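From: Chepkoech Rweyemamu
Date: Mar 4, 2024
Subject: Re: Interior condensation on secondary glazing

> We fitted the Skatholm panels to the east side in November and
> now get fog on the inner face of the original pane most mornings.
> Gap is 106 mm. Is the gap too big, or do I need a desiccant
> strip like the Kuroda people sell?

The gap is on the wide side for heat loss but it isn't the cause of the fogging. Room air is getting past the inner panel and meeting cold glass. A desiccant strip in a cavity that size will saturate within days if the inner seal leaks.

Check the seal first. The magnetic strip on the Skatholm frames lifts at the corners if the steel angle was painted before fitting. Run a strip of tissue along the join with the kitchen rangehood on and see where it moves. Mine leaked at both bottom corners, and a bead of low-tack sealant fixed it.

The outer sash should be left slightly leaky to the outside. If you have draught-stripped it as well, take out a short length top and bottom. Moisture then has somewhere to go.

On cost, I paid $272 per window from Plerurow, against $113 for the Erko film kit. The film is fine for a rental but it yellows and you can't take it off to clean behind it. The whole house came to nearly $2,000.

Before closing up again, clean both inner faces and let them dry fully – any residue gives the fog something to form on and you'll see every streak.
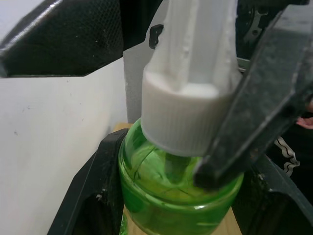

Plain water with a splash of vinegar is enough for the glass. Keep it off the magnetic strip, and wipe the sill last.

Chepkoech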